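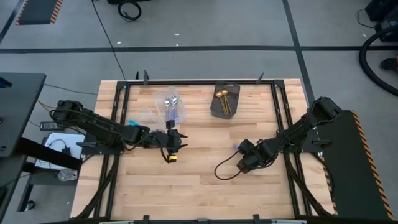

Two robot arms over a wooden tabletop.

Retrieval teams at Gourlay have a new rule for ambulance trips with a ventilated patient, and it fits on a sticker. Before the stretcher moves, someone has to read the oxygen cylinder gauge out loud and someone else has to do the sum.

The rule comes out of an audit published Oct 4, 2025, which looked at 617 interhospital transfers into the Bulton regional intensive care unit. In 20 of them the crew reached the far end with less oxygen than their own policy demanded. In 3 they swapped cylinders at the side of the highway, an activity the report describes, with admirable restraint, as "suboptimal."

No patient was harmed. Several paramedics are understood to have aged.

Lead author Eduardo Padilla, a retrieval physician, said the arithmetic was not to blame. Crews worked out consumption correctly in nearly every case. They worked it out for the trip on the map, which has no roadworks, no freight train at the Alon crossing and no twenty-minute wait for an elevator at the receiving hospital.

"We are very good at calculating the journey we would like to have," he said. "The ventilator keeps using gas while you look for the person with the swipe card."

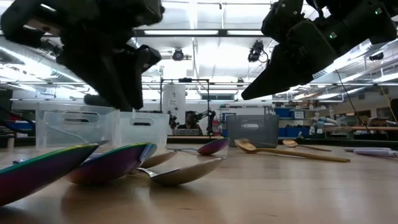
Under the new rule, crews estimate bed-to-bed time, double it, and add the ventilator's own drive gas, a figure that used to live on page 41 of a manual kept in another building. It has since been laminated. Anyone who finds the doubling excessive is invited to explain why in writing, and so far the tray is empty.

The unit began a trial in April using the Katura checklist, a single card that replaces a form of four pages. Staff response has been warm, apart from one written complaint that the card is the wrong colour.

Bigger cylinders were considered. They hold more oxygen and, the report notes, do not fit in the bracket. A new bracket would cost $1,671 per vehicle and has been referred to next year's budget, where it joins the bracket requested last year.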